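3.2 Small paper waste at the desk

The second part of the survey concerns the paper that office workers throw away close to the place where they sit. In the municipal statistics of Borkumholm this material is not visible, as it is collected together with the other residual waste of the building. We therefore asked the participants to keep a written diary for 11 working days. In total 1258 diary entries could be used for the analysis. Entries in which the kind of paper was not stated were removed before coding.

An entry was coded as "small paper" if the item was not larger than one sheet of letter paper and was discarded alone. Typical items were memo notes, receipts, envelopes and test prints. Crumpled and flat paper were coded separately, for the reason that the sorting plant in Zustside reports different losses for the two forms. Crumpled pieces fall more easily through the first screen and leave the line with the fine fraction.

The container was coded by its position (on the table, under the table, in the corridor) and by its closing (open, hinged lid, swing lid). Containers standing on the table, as in Figure 4, were treated as a class of their own.

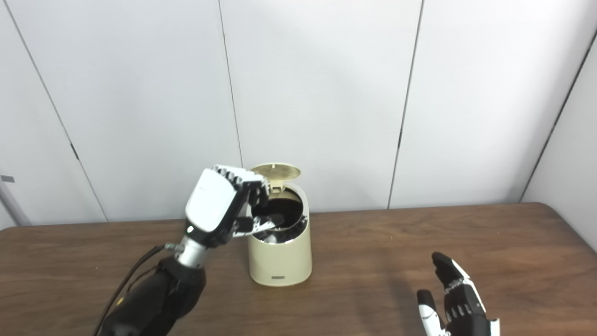
In the Cimitz offices most workers had a second container within reach, while in Borkumholm a shared container in the corridor was the rule. This difference has a strong influence on the results. Where the walk to the corridor was necessary, small paper was often kept on the desk until the end of the day and then carried away in one go, and in this case it was mixed with food packaging more frequently. The diaries contain 145 entries of this mixed type, and the larger part of them was written after 4 p.m.

We had expected that a lid would reduce the mixing. The data do not support this expectation in a clear manner. Workers with a lidded container wrote that they opened it less often, but they also wrote that they could not see what was already inside, and so they did not think much about the sorting. A label on the lid was mentioned as helpful by several participants, above all by those who had recently changed their office.

A further point is the crumpling itself. Many participants described it as a habit which they do not notice. In Namboodiri's classification it belongs to the "closing gestures", by which a person marks a small task as finished. If this is correct, a request to leave the paper flat will have only a limited effect, and the sorting plant would need to adapt its screen to the material.

Figure 4. Crumpled paper on a table, with an open lidded trash can across from it. 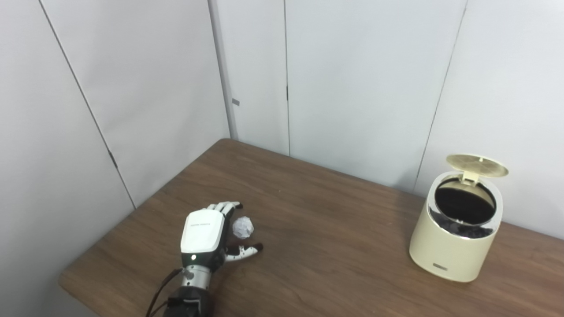 One participant from Cimitz objected to this reading in the written comments: "I crumple the paper so that my colleagues do not read it. It has nothing to do with finishing a task. If there were a shredder on our floor, I would use it and the paper would be flat until then."

Comments of this kind were not foreseen in our coding scheme. We added the category "privacy" in a second round, in which the diaries with free text were read again by both coders. The invitation had been sent to 2000 addresses, and the low share of answers from small offices should be kept in mind when the new category is compared between the two cities.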